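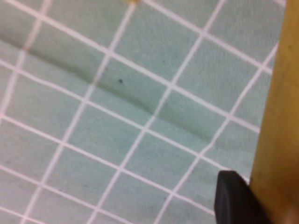
Gareth Bainbridge wrote under my last post that a club our size has no business running a bingo night for away travel when the showers still run cold, and that if I'm so good at spreadsheets I should find out what a boiler costs. Fair enough, Gareth! I did find out. I'll get to it.

For anyone who hasn't been following along, I play left back (badly, since the knee) for the women's side at Cunton, and for two seasons now I've also been the person who pays for the van. We don't own a van. We rent one from a place out past the quarry, and every away game costs us $239 before anybody has bought so much as a coffee. The men's side gets a bus. I'm not going to start on the bus again, I did a whole post on the bus.

So, the bingo. The idea came from Paraskevi Antoniadis, who plays in goal and has never once in her life had a small idea. She wanted the big room at the Stirkau hall, a proper caller, a meat raffle on the side and a dress code. I wanted folding chairs and a cash box. We ended up somewhere in the middle, meaning we got the big room and folding chairs, and Paraskevi called the numbers herself in a green sequin jacket she already owned.

We sold 119 tickets. I had printed a hundred. If you were one of the people who got a piece of notebook paper with my initials on it, thank you for being nice about it, and yes, it counted for the door prize the same as everyone else's.

The first half went fine. The second half started late, mostly because the kitchen line was out the door, and then we had two people shout at the same time on the same number and I had to make a ruling. I've been sent off twice in my life and neither time did I get looked at the way table six looked at me. I split the prize. I'd split it again.

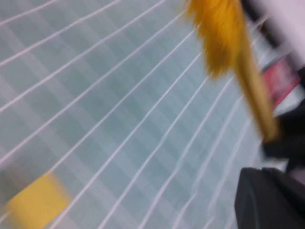 Anyway, by the time we'd stacked the chairs it was past eleven and I still had to count up, so I took the cash box home and did it on the kitchen floor with my shoes off. Then I did it again because I didn't believe it. After the hall rental, the prizes and the food, we cleared $3,792. I texted Paraskevi and she sent back nothing but exclamation marks, then a minute later a picture of the jacket on its hanger, then "SPRING ONE??"

I want to say something about the money, as a couple of people have asked me at training and I'd like to stop having the conversation in the parking lot. It goes to the van first. That's what the poster said, that's what people bought tickets for, and it covers every away game we've got left, with a good chunk sitting there afterward. The chunk is what we get to argue about. My own vote is for real goalkeeper gloves in more than one size and a second set of socks, so we can stop doing that thing where the subs trade at halftime. (It's disgusting. You all know it's disgusting.)

Now, the boiler. I called Koller and I called Husteck. Koller came out, looked at it, made the noise that people who fix things make, and said he'd send something in writing. Husteck couldn't send anyone until January but gave me a ballpark over the phone, and I'm not going to put it here until I've got both on paper, but Gareth, buddy, it's more than bingo. It's a lot of bingo. It's also the men's showers as much as ours, so I'd like to see who turns up with a cash box for that one.

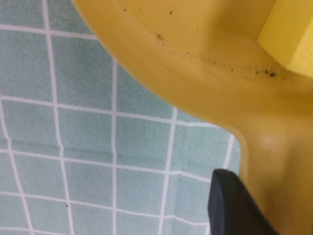
*Last edited in January: fixed the ticket total, which I had wrong the first time.*

What else. We lost the game right after, 3–1, in sideways rain, and I was at fault for the second one. I went to show her down the line and she just didn't go down the line. Our goal was a beauty though, a corner that came back out to the edge of the box and got hit first time through a whole crowd of legs. I was standing right behind it and I knew it was in before the keeper moved. We sang the whole way home in the van, which smelled like wet dog by the end, and I had to go back the next morning with a spray bottle so we'd get our deposit.

Next home game kicks off at 2 and there'll be chili. If you've got one of our folding tables from the hall in your garage, and somebody does, please bring it back.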